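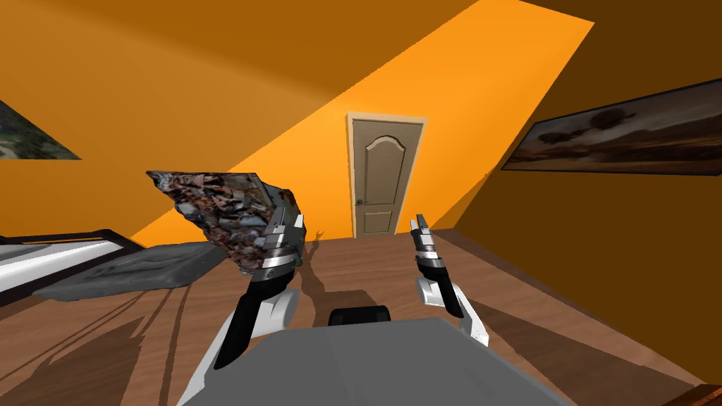 Home Data Code Contact

# Cosard survey extract

Survey records on student access and staff support at colleges in the Kitura programme. Version of 1/30/23, replacing the October release.

## Contents

One CSV file, 3,736 rows, one row per respondent. Free-text answers are held separately – ask Kai Lammers for access.

- `site`: college code, 4 values
- `role`: student, teaching staff, other staff
- `first_gen`: yes, no, blank
- `support`: score from 0 to 50

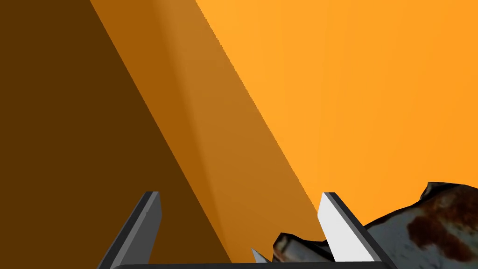 Simulated view, orange surfaces.

## Known problems

Groups with fewer than 10 respondents are merged into `other`. Blank `first_gen` values mean the question was skipped or not shown; the two cases can't be told apart. The Lindemann site used an older form, so its `support` scores should not be pooled with the rest.

## Upkeep

Wolfram Albers. Send corrections with the row number and column name.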